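Linens thread, as promised. I've moved twice in two years and this is what I do with tablecloths, sheets and the big flat cloths that never fit anywhere.

Wash first, even the clean ones. Anything that sat in a box since November goes through again on warm with no softener. Softener makes thin cloth slippery and it won't hold a fold.

Clear a table for it. I used to fold on the bed and the edges never lined up. A wood table gives you a straight line to work against – mine came from a secondhand place in Greddale and it's just long enough.

Start with the big white ones. Lay it out, get the near edge straight, then pick it up from one point and let it fall back down if the middle is still rippled. 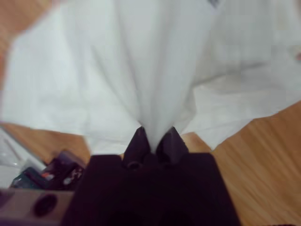
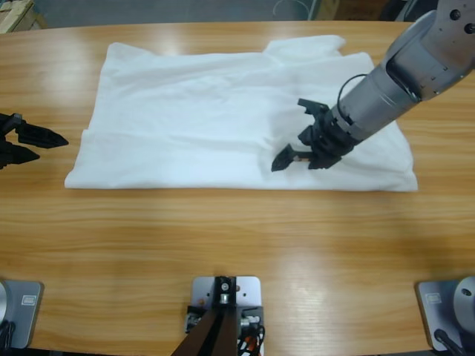
Smooth from the middle out with a flat hand. Thin cloth creases again if you pull on the corners, so go slow. A big one takes me 10 minutes with the smoothing, less if it's cotton.

Then long side to long side, twice. Short side to short side, twice. Stop there. If you keep going you get a brick with a crease down every layer.

Ironing: I don't, except for company. Folding it slightly damp and leaving it overnight under a cutting board does most of the work. Make sure it's fully dry before it goes in a box.

Boxes. I bought the Movside flat ones last time. They hold up to 15 folded cloths, fewer if you have flannel. The Garnlow bags are cheaper but the zipper went on two of mine.

Write the size on a piece of masking tape and stick it to the box, not the cloth. "White, long table" is enough. I wrote "misc linens" on three boxes in the last move and had to open all of them.

Someone asked about vacuum bags. Fine for comforters. For tablecloths they press in creases that took me two washes to get out.

Napkins are a separate problem and I'll do those another day. Towels too.

Next up is the hall closet – one shelf is still full of curtains from the old place and I don't have windows that size anymore.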